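Wäschefalten per Roboter: Carnus will im März entscheiden

Das Geld ist eingeplant, der Nutzen noch nicht belegt

Der Textildienstleister Carnus will in seiner Legeabteilung Roboterarme einsetzen und hat dafür Mittel in den Haushalt des laufenden Jahres eingestellt. Zwei Anbieter sind noch im Rennen, Pletau und Grendell. Ob sich die Anschaffung rechnet, ist auch nach der jüngsten Vorführung offen.

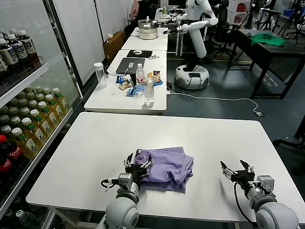 Bremerhaven, 11. Februar 2022 – Wer wissen will, worum es bei dem Vorhaben geht, muss sich ein Stück Stoff auf einem weißen Tisch vorstellen. Zwei Arme mit je einem Zweifingergreifer sollen es fassen, glattziehen und zusammenlegen. Was eine geübte Kraft an der Mangel nebenbei erledigt, gilt in der Robotik seit Jahren als schwierige Aufgabe, denn Stoff verrutscht, knittert und liegt nie zweimal gleich.

Carnus möchte trotzdem bestellen. Im Plan stehen 3 Arbeitsplätze mit je zwei Armen, dazu Wartung über die gesamte Laufzeit und eine Schulung für die Schichtleitungen. Einen Gesamtpreis nennt das Unternehmen nicht. »Wir kaufen keine Vorführung, wir kaufen Kapazität«, sagt Projektleiterin Styliani Tsoukalas. Wie viel Kapazität das sein wird, kann sie bislang nicht beziffern. Die Angaben der Anbieter zum Durchsatz lägen vor, seien aber untereinander kaum vergleichbar: Der eine rechne mit gleich großen, vorsortierten Handtüchern, der andere mit gemischter Ware.

Genau da setzt die Kritik im eigenen Haus an. Helge Eide, im Betriebsrat für Arbeitsorganisation zuständig, hat die Unterlagen gelesen und vermisst vor allem die Nebenkosten. Jemand müsse die Teile vereinzeln und zuführen, jemand müsse eingreifen, wenn ein Griff danebengeht. »Diese Stunden tauchen in der Rechnung nicht auf. Dafür steht auf Seite 17 eine Amortisationszeit, von der keiner sagen kann, woher sie kommt.« Auch der Platzbedarf sei unklar. In der Legeabteilung stehen die Tische heute dicht an dicht, und für zusätzliche Stromanschlüsse und Laufwege gebe es keine Planung.

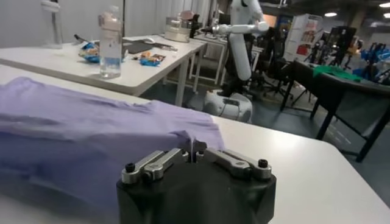
Fliederfarbener Stoff zwischen den Fingern eines Greifers

Ein Handgriff wie dieser sagt wenig darüber, was nach acht Stunden Betrieb herauskommt. Das räumt auch Jhonatan Cárdenas ein, der für das Planungsbüro Katayama die Ausschreibung begleitet. Er rät davon ab, alle Plätze auf einmal zu beschaffen, und schlägt einen einzelnen zur Miete vor, befristet auf 7 Monate und mit der Wäsche, die bei Carnus tatsächlich anfällt. Fleckige, verdrehte und eingelaufene Teile gehörten ausdrücklich dazu. Gezählt werden solle jedes Stück, das ein Mensch nachlegen muss.

Tsoukalas hält die Miete für zu teuer. Im Verhältnis zum Kaufpreis seien die Monatsraten hoch, und die Anrechnung bei späterem Erwerb wolle bisher nur Grendell zusagen, mündlich. Pletau wirbt stattdessen mit einem Rabatt bei früher Bestellung. Für einen Betrieb, der sein Urteil noch gar nicht gefällt haben will, ist das ein merkwürdiges Argument.

Offen ist zudem die Frage der Ersatzteile. Die Greiferfinger gelten in beiden Angeboten als Verschleißteile, Wechselintervalle fehlen. Ebenso wenig ist geregelt, wer zahlt, wenn neue Ware ins Sortiment kommt und die Steuerung angepasst werden muss. In einem der Angebote heißt es dazu nur, der Aufwand werde »nach Absprache« berechnet. Eide verlangt, beides vor einer Unterschrift schriftlich klären zu lassen.

Die Geschäftsführung will im März über den Kauf beraten. Bis dahin sollen beide Anbieter ihre Zahlen auf derselben Grundlage neu vorlegen.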